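Eight weeks into the returns desk and I finally have a bad back AND opinions, so I guess I'm officially warehouse people now.

Got in before the lights on our side had warmed up, coffee in one hand, the other hand trying to zip a jacket I took off again ten minutes later. It was one of those September mornings where it's freezing at the dock door and sweaty by the time you reach the racks. I've started wearing short sleeves under everything and I don't care how it looks.

Okay, so the new routing thing. We used to dump everything that came back onto the long table and sort it from there, whoever was closest grabbed whatever was on top, and it was chaos but it was OUR chaos. Now it's crates. Everything comes to you in a crate, you sort out of the crate, you don't tip it. I complained about this for a solid week (sorry to everyone in the break room) and I have to take some of it back, because my bench stays clear and I haven't had a parcel slide off behind the tape machine since we started. I still think the crates are too deep for short people. My elbows have never been so acquainted with plastic.

Most of what I get is the soft stuff in black wrap, Jumeo orders mainly, clothes and bedding by the feel of it. I have a real love-hate thing with black wrap. It's light, it squashes down, you can fit plenty in one crate. But it's slippery, and every wrinkle catches the light right where you're trying to read a label! And the labels themselves, oh my gosh. You get one that's crisp as a new dollar bill and right beside it one that looks like it was dragged behind the truck.

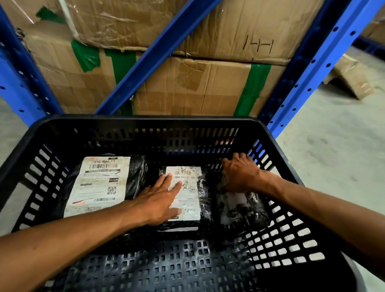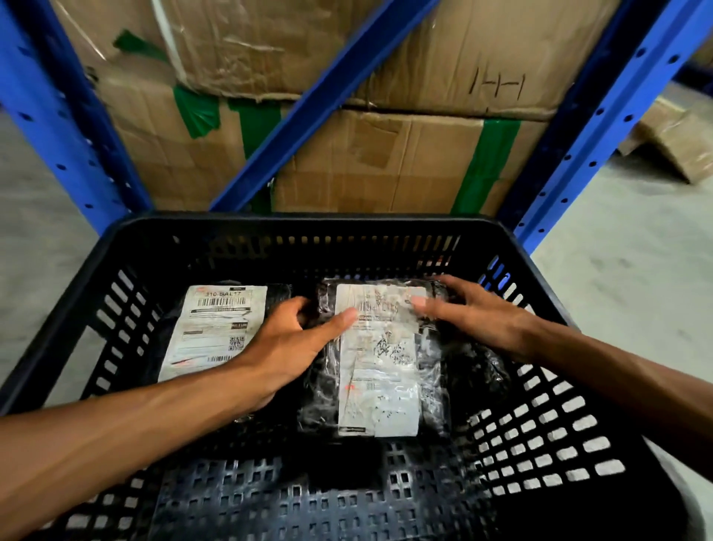 Returns & Regrading, Nishad Warehouse

The one with 310-BAL17 across the top is my idea of a perfect label. Big fat letters, a barcode you could read from the parking lot, done. If every label looked like that I'd be home by lunch. The scuffed one in the middle in the first picture is the other kind, all smears and little scraps of barcode, and those are the ones that eat my day. You try it flat, you try it tilted, you smooth the wrap with your thumb and try again, and then you give up and type.

And typing means Skomix, which is our system, and which I'm sure somebody loves. It has a box for the code and if you get one character wrong it doesn't tell you which, it just clears the whole thing. I had 17 type-ins before lunch today. I know because Skomix shows you a little tally in the corner, like a scoreboard for a game I never asked to join. The target for the shift is 80 parcels and I did make it, but only just, and the last couple were done with my coat already on.

The big boxes on the rack behind me still haven't moved, by the way. The top one has HH written on it in marker and I have been asking what HH means for 2 weeks. I've had "heavy, handle" and I've had "household" and I've had a shrug. It's wrapped in film and it's all creased up, and the one under it is covered in bits of green tape and has more dents than my car. I've gotten sort of attached to them. If someone finally comes for them on my day off I'm going to be upset.

Lunch was leftover rice and the good half of a pepper. Ate outside by the bike racks and watched the Rulora van take four tries to back into the bay. I have never felt closer to a driver in my life, that bay is horrible.

Afternoon was slower. I did a round of the empty crates, stacking them by the door, and found a glove I lost in my first week (left hand, obviously, and I'd thrown out the right one). Then more black wrap. Lumpy ones this time. I've been trying to get into the habit of doing the flat parcels first and leaving the lumpy ones till last, because you can't get a clean scan on a label that's bent over a bulge and it puts me in a mood for the next five. Flat first, mood later. It does help, I think. I'll see if I still think so by the end of the month.

Home by six. Feet in a bucket of warm water, which my mother always swore by and I always laughed at. Picked a little strip of clear tape off my elbow while I was sitting there, no clue how long it had been on me, possibly through the entire grocery store.

Need to remember tomorrow: new marker, the thick kind, plus hand cream, and ask about HH again.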